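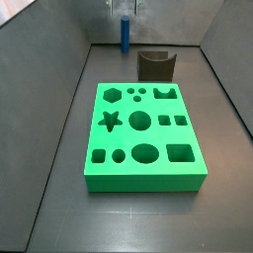 Figure 2. Enclosure floor with the foam block, the arch piece and the blue cylinder; gripper at top.

3.2 Workspace and parts

The insertion cell was built on a bench at the Lastcombe shared workshop, in the bay next to the wood lathe. Total spending on materials, not counting the arm, came to $790. The walls are gray panels on three sides, which keeps parts within reach when they get knocked over and gives the camera a plain background. Target cavities are cut into a single green foam block placed near the center of the floor (Figure 2). They include a hexagon, a five-pointed star, a large circle, an oval and squares of different sizes, so that one block covers both parts that can go in at any rotation and parts that cannot. The arch piece belongs to the second group. Its cavity is the U-shaped one at the back right, and the curved side has to be matched before the part is lowered.

We used foam for the block after an earlier version in hard plastic, made by Gil-soo Woo, chipped along the edges and twice stalled the wrist motor. Foam gives a little when the part comes down off center. It also wears, and the walls of the cavities loosen with use. Si-woo Ham recut the block after 18 sessions, and results from before and after the recut are reported separately in Section 4.

The thin lines on the floor in front of the block are used for alignment. At the start of a session the operator moves the arm to the cross mark, records the position, and checks it against the stored value in the Torel control script. If the two differ by more than 2 mm the camera calibration is repeated. Parts are then set down by hand behind the block. We did not fix their starting positions, but they had to stand upright and clear of the walls. Sessions in which a part fell before the first grasp were restarted and do not appear in the totals.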